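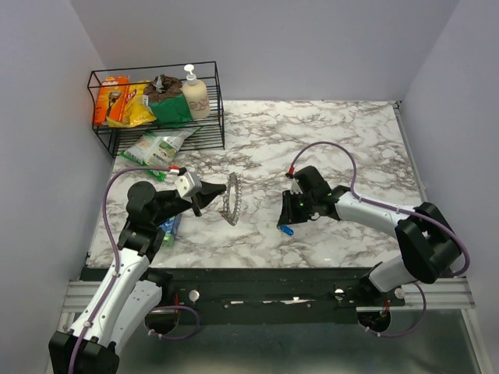
27 June 2019
Notebook entry, Koltwood visit day

Visitors from Pliltcombe and Nostirbridge in two groups. Demo on the two-arm cell, task list unchanged from November: mixed small goods, wire basket in the back-left corner. Arms on the common front rail.

Setup notes
- Homed both arms before the first group. Left arm needed a second homing pass, offset on the wrist, cleared after power cycle.
- Speed limited to 60 percent for the whole day. Left it there for the second group too, although they asked for faster.
- Cables: purple runs on both arms rechecked at the gripper connectors. Slack loop on the left still lies on the table surface. Want it clipped to the link before anyone runs long reaches across the middle.

Runs
37 attempts logged over both groups. 4 stopped by operator, all on the left arm. Two of those were the ring. Standing on edge it gives a narrow target and the depth reading is poor on the textured rim. Approach from the side worked better than from the top. Small blue part on the right arm gave no trouble at 300 ms grip settle.

Bags are still the weak point. The crumpled paper one changes shape after each grasp, so the stored pose is useless by the next run. Rathore planner re-plans but adds a visible pause, and both groups asked about it.

Questions from visitors
- Can both arms work in the basket at once? Not with the current keep-out zone.
- Does the marble pattern upset the vision? No measured effect. Have not tested a plain top.

To do
Clip left cable. Redo wrist offset check cold. Copy logs to the Rathore folder and mark the operator stops with the reason, blank at present for one of them.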